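Household and stock-handling robots

Household and stock-handling robots are general-purpose machines meant to take over small manual jobs in homes, shops and back rooms: clearing a table, filling a shelf, packing an order. The term usually leaves out single-task appliances such as robot vacuums. Makers have announced such machines many times, and as of this writing none is in ordinary use as a replacement for a person doing these chores.

Scope of the work

Most published trials deal with picking up everyday goods and putting them somewhere else. Bottled drinks and boxed snacks are common choices, along with the baskets, trays and racks found in any small store. A person does this sort of work while thinking of something else. 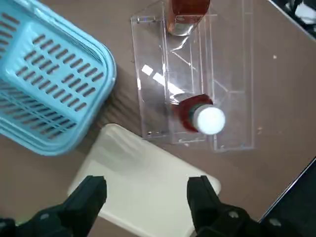

A bottle lying on its side may roll when touched. Clear plastic is a long-standing problem for depth cameras, which can read straight through a transparent wall or be thrown off by glare. A slotted basket gives a fingertip something to catch on. Systems that do well with solid blocks often do much worse once these ordinary items are brought in.

Claims and evidence

Promotional material tends to show a job done once, from a good starting position. The Ziltenard trials, often cited by supporters, reported 300 attempts at a restocking task but did not say how many needed a person to step in. The Vomberg arm was promoted as "shelf ready" in July of its launch year and was later sold mainly to teaching labs. 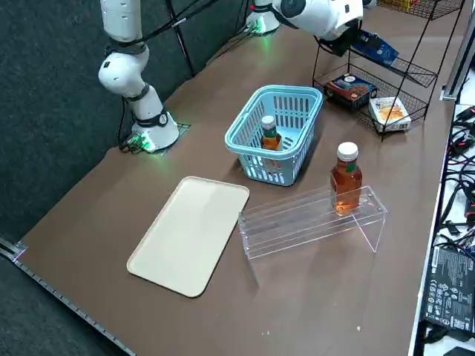
Sólveig Nørgaard, a critic of the field, has argued that a success rate means little without the setup time beside it. In her account of the Halás tests, 2 people spent most of a Monday placing goods for a run that lasted under an hour. Supporters reply that setup time falls as the software improves. Figures to back this up are scarce.

Two-armed systems

Two arms are often presented as the answer to jobs that one arm cannot manage, such as steadying a basket while something is taken out of it. They also bring new ways to fail. The arms must stay clear of each other, and a planner may leave one parked while the other works – a safe choice, but a slow one.

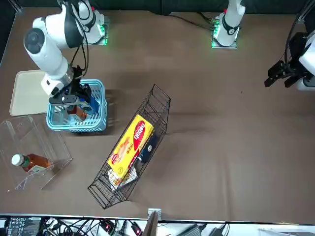

Reaching into a container remains a weak point. The gripper itself blocks part of the view, neighboring items get in the way, and a thin-walled box can be crushed by a grip that would suit a full bottle. Human packers sort this out by feel. Touch sensors for robot fingers exist, but many test systems still do without them.

Cost and practical use

The price of an arm is only part of the expense. Mounting, wiring, computers and staff time are often left out of comparisons with wages. The Panisside pilot, planned for 3 stores, was cut back to one, and its final report gave no cost per item moved.

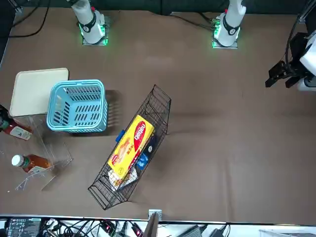 Critics also point to the small range of goods in most tests. A corner store carries far more kinds of packaging than a test table does, and stock changes from week to week. Whether skill learned on one set of items carries over to another is disputed – results differ between groups, and few have been repeated by outsiders.

See also

Bin picking
Robot gripper
Service robot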